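Working notes for the Travenby letters, a collection of transcribed household letters in plain text. Please read this file before you open the `letters/` folder.

# travenby-letters

The collection has 300 letters written by members of one merchant family between Travenby and Prurnberg. The oldest one is from 1770. Most of them speak about money, weather, illness and the price of cloth, and a few are only lists of things to be sent back with the driver.

## What is in the folders

- `letters/` has one text file for each letter, in UTF-8
- `index.csv` has the sender, the receiver, the place and the year, if the year is known
- `names.md` has all spellings of personal names that I have found
- `doubtful/` has 20 letters where I am not sure of the writer

## Rules of transcription

I keep the spelling of the writer, also when it is clearly a mistake. Line breaks are kept. Page breaks are marked with a single `|` on its own line. A word that I cannot read is written `[?]`, and a word that I read with doubt has the mark after it, like `barley[?]`.

Abbreviations are not opened in the text. If you need the full forms, use the table at the end of `names.md`. The sign for "and" is always written `&`, although the family used at least two different signs for it.

Folded sheets gave me the most trouble. When a sheet was folded to make its own envelope, the address often stands upside down in relation to the letter. In the files the address always comes first, under the line `ADDRESS:`.

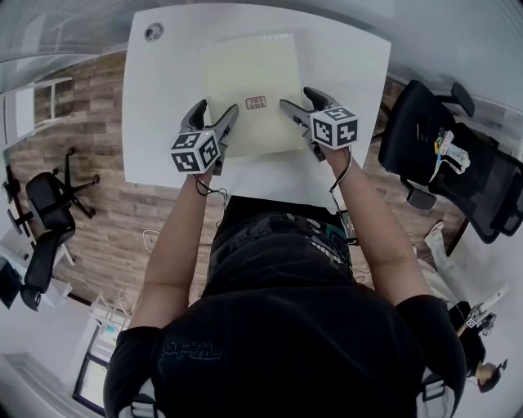
*A cream-colored sheet on the white table.*

Seals are not described, except where the wax covers some words. In this case I write `[seal]` in the place of the missing text and I do not guess.

## Known problems

The surname Rimkutė appears in seven spellings, and I have joined them in the index but not in the letters. Please do not "correct" them in the text files.

The years in `index.csv` are sometimes taken from the content, for example from a mention of a flood or a wedding. These years have the letter `c` after them. Sorting by this column as a number will fail, so please sort it as text.

In the March version, some files had Windows line endings. This is repaired now, but older copies can still give you false differences.

## Use

You may use the transcriptions for teaching and research. Please name the collection and the transcriber, Svitlana Karpenko. The short word list in `lerkon.txt` was made with the Lerkon sorting script and follows the same terms.

If you find a wrong reading, open an issue with the file name and the line number, and write your own reading next to mine.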